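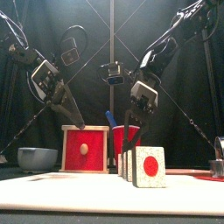

Bench notes, February, equipment planning

Started just after 9 am. Wanted to get the wish list down while the budget form is still open, and before I talk myself into something silly.

Where we're at: the two-arm cell is earning its keep, and I'm rapt with it. The domino and drawer tasks are getting proper use, which is more than I'd have bet on when we put in for the first arm. So the question for this round is what we buy next, and in what order. Total we can ask for is 21 thousand, all in, freight included. Anything over that goes up a level and we lose the winter to paperwork.

Fingers first. The long tapered ones are lovely for getting in behind small upright things like the dominoes, and the drawer box has that round knob that wants a decent pinch from both sides. I'd like a second profile to swap in for the knob, something shorter and with a bit of rubber. Rusden will print a set to our drawing for 200 a pair. Cullia will machine them, nicer finish, but the quote is per finger and the minimum order is 12. Leaning Rusden for the first go. If the shape is right we can get Cullia to do the good ones later.

Drawing still needs the bolt pattern checked against the housing. Do not send it off the old sketch!

Cameras. One on the pole at the back is fine for the general view. I want a second one from the side, low down, so we can judge how upright a domino is after it's been let go. Same model as the current one if we can get it. I know there are better ones now, but matching means one set of mounting bits, one driver, one spare on the shelf for both. Put two on the list, one to use and one to sit in the drawer.

Lighting is the cheap win and I keep forgetting to write it down. The tabletop is bright and the curtain side drops away to almost nothing, so anything dark up near the arms is hard to pick out on camera. White links would have been easier, too late now. A pair of dimmable panels off to each side should do it. Hijazi has them in the catalogue with clamps that fit our posts. Need to ask if the clamps are sold separately, as we only need two panels but would happily take extra clamps for the cable work.

Cables! This is the one I'm keenest on and it costs next to nothing. The loops on both arms are bigger than they need to be, and every time we plan a reach across the middle we have to leave room for them. Wrap, a bag of clips and one afternoon. Putting it under consumables so it doesn't need its own line.

Props. These always get left off and then we pay for them out of the tea money. Would like:
more dominoes, the thick speckled kind with the red circle, same again so old runs still compare
a second drawer box, red felt front and round wooden knob to match
a sleeve of red cups
blue markers
a spare bowl, different colour to the gray one so we can tell if we've been relying on colour
a new tabletop skin, white, matte this time. The present one shows smudges and there's a reddish streak on the left that won't do us any favours in a colour test.

The big one. A third arm or a spare. I went back and forth on this over lunch. A third arm would be brilliant fun, and I can already think of things to do with it (hold the box steady, one hand on the knob, one on whatever goes inside). But a third arm needs a third mount, a wider table, and another round of the safety form. A spare wrist and gripper gets us back running the same day if one goes. Trarncombe has refurbished wrists with a 40 day return, and that's long enough to put one through a real workout. Recommending the spare. Third arm goes on next year's list, in pen.

Order I'd buy in, if it all came through tomorrow:
1. spare wrist and gripper
2. matching cameras
3. light panels
4. fingers from Rusden
5. props and tabletop skin
6. cable bits (buying these now regardless)

Still to do before the form goes in:
freight from Trarncombe, they quote it separately and it stung us last time
check whether the refurb wrist ships with screws, last one didn't
ask Hijazi about clamps
measure the table for the skin, include the front edge
decide who signs

3.40 pm. Hijazi got back to me already. Clamps are sold separately, good price, and the panels are in stock. Added four clamps. Trarncombe say two weeks on the wrist from date of order. Really pleased with how this is shaping up, it all fits with a bit left over for whatever we break in March. If anyone wants to argue for the third arm, write it in below with a number next to it.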